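# Chapter 5: Where the Water Goes
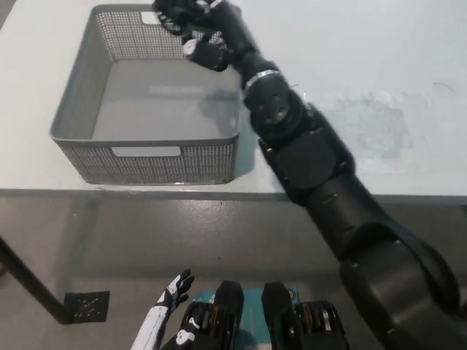

I have overwatered more houseplants than I care to admit, and it took me years to see that my trouble was drainage all along. So we're starting this chapter with holes! Soil is full of them, tiny gaps between the grains, and whether water hurries through or sits there sulking depends mostly on how big those gaps are and how well they connect. Think of a basket with sides like the gray plastic one, all those small square holes packed close together, and imagine trying to carry soup in it. Coarse sand behaves a lot like that. Clay has plenty of gaps too (more than sand, usually), but they're so small that water clings to the sides and barely moves.

You'll get to test this yourself in Activity 13, where you pour 200 milliliters of water through three soils and check the cup after 15 minutes. Write down your guess first — in pen, please.

Before that, we need two words that students love to mix up: *porosity* and *permeability*. Porosity is how much empty space a soil has.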